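Visit report: Fliken print works, Olen, July 2024

Fliken decorates promotional drinkware and headwear for resellers. The visit covered pad printing, laser engraving and goods-out. Minimum order is 40 pieces for engraved bottles. Mugs are printed in one or two colors, and artwork must be supplied as vector files.

The engraving line was set to a batch of 438 steel bottles for Pugh. Cycle time was given as 37 seconds per bottle, one side only.
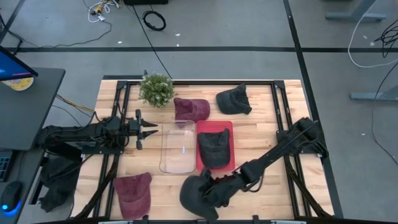

Tabletop cell with two arms, caps and clear plastic container

Samples ship from the Jorkudach warehouse and are charged at cost, credited against the first order. Lead time after proof approval has been ten working days since June. Wraparound prints need a separate quote.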